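Section 4: Loading the Flonham dough sheeter and running your first batch

Okay, you've got the sheeter leveled, plugged in and wiped down (if you haven't, go back to Section 3, I'll wait). Now we get to put dough through it! I've been laminating croissants on one of these at the Timow bakery for years and I still enjoy the first pass of the morning more than I probably should.

Before you start

You'll need your dough block, your butter block, a soft brush, a ruler and a small bowl of bread flour. Both blocks should be cold but bendy. If the butter cracks when you flex it, leave it on the bench a few minutes and try again.

CAUTION: Keep the guard down whenever the rollers are turning. Tie back your hair, take off rings, and tuck in your apron strings – mine went in once and I had to throw the apron away.

Setting the rollers

1. Turn the thickness dial all the way open. Always start here, even if you were the last one to use the machine.

2. Dust both belts lightly with flour. I mean lightly. You want to see belt through the flour.

3. Wrap the butter in the dough and pinch the seams shut. Lay it on the left belt with the seams running the same way the belt moves.

4. Lower the guard, pick your direction with the joystick, and send it through once. Nothing much will happen on this pass, and that's fine.

5. Close the dial one notch and send it back the other way. Keep going like that, one notch per pass, until you've got a long even sheet.

Note: It's tempting to skip notches when you're busy. Elsie Hapeta, who taught me all this, used to stand behind me and tap the dial with a spoon whenever I tried it. Big jumps squeeze the butter out to the ends and you end up with bready croissants.

Folding and resting

6. Brush off every bit of loose flour, then fold the sheet in thirds like a letter.

7. Wrap it and put it in the fridge until it's firm again. Mine takes most of an hour, but my fridge is old and gets opened a lot.

8. Turn the dough so the open ends face the rollers, and repeat for 3 folds in all.

Saving your settings

If you bought the model with the Proveo control panel, you can store up to 9 programs, so you don't have to remember where you stopped the dial. I keep croissants in slot 4 and puff pastry right after it.

9. Hold the Save button until the number blinks, pick a slot with the arrows, and press Save again.
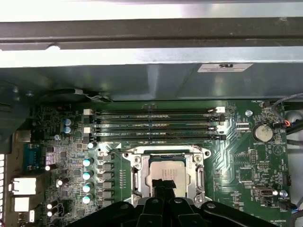 10. Run a scrap of dough through on the program you just saved. Measure it with the ruler. If it comes out thicker at one side, stop and go to the roller adjustment page before you waste a good block.

The panel also keeps a running count of passes. Ours said 3,634 when Lalit Bansal came over from McAlister to change the scrapers, and he told me to write the number inside the cover so I'd know when they were last done. I'd do the same on yours – a pencil works fine.

CAUTION: Unplug the sheeter before you take the scrapers out. The Off button on the panel doesn't count as unplugged.

When you're done, open the dial back up, brush the belts from the middle outward, and fold up the tables. Cleaning the scrapers properly is in Section 5.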